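Caderno de bancada, domingo
Por Malathi Ramasamy

Categoria: Manipulação / Tecidos / Registos de trabalho

Continuação do estudo de dobra com demonstrações humanas. Com o lote fechado ao fim da manhã temos 3.144 episódios no repositório, todos feitos com as pinças de mão. Depois do filtro automático da Rochelle ficam 962 de roupa pequena com trajetória limpa. O resto não está perdido, mas precisa de novo alinhamento temporal entre a pinça esquerda e a direita.

Resultado do treino da noite: a política Kumano (só câmaras das pinças) dobra bem quando a peça começa estendida e falha quando começa amarrotada. A Melovar, que recebe também a vista da cabeça, recupera melhor. Erra menos na escolha do primeiro canto e larga menos vezes a meio do movimento. Correram 100 tentativas com cada uma, mesmas peças e mesmas posições iniciais. A tabela completa está na pasta do Baláž.

Dúvida da Rochelle Pirihi: a vantagem vem da vista da cabeça ou só de haver mais imagem por passo? Vou treinar uma terceira versão com a vista da cabeça trocada por uma cópia da pinça direita. Se ficar ao nível da Kumano, a resposta é clara. Se ficar a meio, discutimos.

Pinças e peças azuis sobre os lençóis de cor clara:

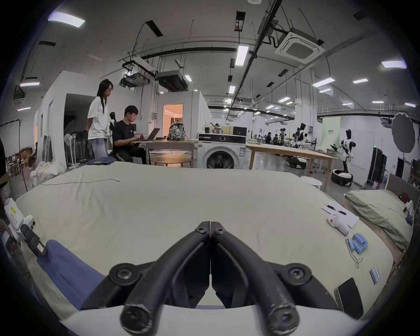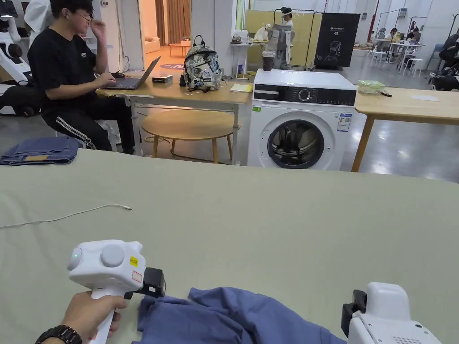

O erro que mais me preocupa continua a ser a segmentação da borda do tecido. O modelo Nustimia confunde vinco com bainha sempre que a peça está muito enrolada, e o ponto de preensão cai para dentro. Há outro caso a tratar: o cabo branco fino que atravessa o pano verde na segunda fotografia tem curvatura parecida com a de uma bainha, e já vi a máscara prolongar-se por um cabo assim em episódios antigos. Acrescentar cabos à classe de fundo antes de voltar a anotar. Não mexer ainda no limiar de confiança, para não misturar duas alterações na mesma comparação.

Por fazer:
- repetir a calibração da abertura dos dedos nas duas pinças
- separar os episódios de ganga, que têm rigidez muito diferente
- pedir à Rochelle o script de alinhamento na versão nova
- lançar o treino da terceira versão antes das 19h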